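Lemari Home Help
Home > Packing and Storage > Bags and Baskets

Keeping a snack tray from tipping when it goes into a thin cloth tote

Posted by Tshepo Masilela
Monday, August 27, 2018
3 replies

I put together snack sets for a small reading room. Each set sits on a shallow white plastic tray and goes out in a thin fabric tote, the kind that folds down to almost nothing. The room has 11 of these totes and I would like to keep using them.

Contents vary. A typical set is one bag of potato chips, one smaller snack packet, one bottled drink with a screw cap, and one flat box. I stand the two packets up at the back, put the bottle in a front corner and lay the box along the front. On the table this holds together well enough. The trouble starts when I try to get the tray into the tote.

Problems, in order of annoyance:

1. The tote has no structure. I hold the mouth open with one hand, and it closes on itself as soon as I let go to pick up the tray.
2. The tray has to tilt to get through the opening. When it tilts, the bottle falls over and pushes the box out.
3. Once inside, the tray sits at an angle, and the chip bag takes the weight of whatever slides into it.

I have tried going in short end first and long end first. Short end first fits through the opening more easily but makes the tilt worse. I have also tried laying the tote flat on the table and sliding the tray in sideways. That works until the tote is stood up.

I work on a table with a smooth mat on it, so the cloth slides when I pull at it. Layout before bagging:

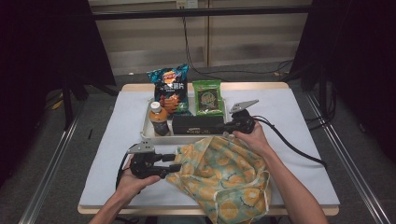
Replies

Mandla Mtshali

You are trying to do two operations at once. Separate them. The tray is a carrier for the table and the tote is a carrier for the street, and there is little reason for the loaded tray to go through the mouth of the tote in one piece.

Procedure I would use:

Take everything off the tray. Open the tote fully and fold the top edge outward to make a cuff, three or four inches deep. A cuff doubles the fabric and will hold a thin bag open long enough to load it, even when the cloth is soft. Set the empty tray in the bottom, flat, and press the corners of the tote out to meet the corners of the tray. Then load in this order: flat box first, lying down; bottle next, upright, in a corner; chip bag and small packet last, on top of the box or standing against the side away from the bottle. Unfold the cuff and lift by both handles together.

If the tray is longer than the base of the tote, stop there. It will never sit flat, and no loading order will correct that. Measure the tray along its longest side, measure the tote across the bottom seam while it is lying flat, and compare. Keep in mind that a tote without a gusset loses width as it fills. You want the flat width to be at least the tray length plus the tray depth.

For trays that are too long, leave the tray out and cut a base from stiff cardboard. Round the corners with scissors or they will wear through the cloth. I cut mine from shipping boxes and replace them when they get soft.

On the sliding: put a damp dishcloth under the tote. It grips a smooth mat and costs nothing.

Gerrit Lekota

just get a better bag. Mosevex makes a square one with a stiff bottom, I have two, no complaints. Those thin ones are fine for a loaf of bread and that's it

also chips go on top always

Lerato Ntuli

Mandla's order is right. I would add a few points about the fabric, which behaves differently from canvas.

Thin totes of this type are usually stored crumpled or folded into a pouch, and they come out with creases in every direction. The creases are a large part of why the mouth will not stay open, as each one is a hinge. Before loading, hold the tote by the side seams, give it two hard shakes and run your hand around the inside of the bottom. If it is badly creased, hang it overnight by the handles with something light in the base. I would not iron it until you know the fiber. Many are polyester or nylon, and a hot iron will mark them. Check the label sewn into the side seam, if there is one.

A busy print makes it harder to find the opening. With large fruit slices all over the cloth, the folds break up the pattern and the hem is easy to lose among them. Look for the plain edge and work from there. 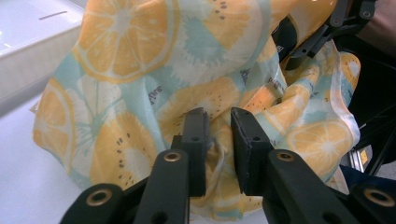 Pinch the hem at one side seam, follow it around to the other seam, and only then pull the two apart. If you grab the middle of the cloth and pull, you get a handful of fabric from both layers and the bag twists. For the same reason I mark the inside of each side seam with a single stitch in dark thread. It takes a minute per bag and you can find the seams by touch afterward.

On weight, I would treat 1000 grams as the working limit for a thin tote with stitched handles, whatever the seller says. Your set should be well below that with one small bottle. Two bottles plus a box will start to pull at the handle stitching. Inspect where the handles meet the hem. If you see the needle holes stretching into short slots, retire the bag.

One disagreement with Mandla: I would not stand the chip bag against the side. The wall of a thin tote gives no support, and the bag gets squeezed against the leg of whoever is carrying it. Lay it flat on top.

Comments on this reply

Tshepo Masilela: Measured. The tray is longer than the flat width of the tote, so that settles the tray. I cut a cardboard base to fit and loaded it as described, with chips on top. The bottle still leans a little when the tote is lifted.

Lerato Ntuli: Put the bottle in the middle of the base with the box on edge beside it, if the box can be stood up. Or hold the bottle to the box with a wide rubber band.

Tshepo Masilela: Rubber band works. Doing the rest of the totes the same way.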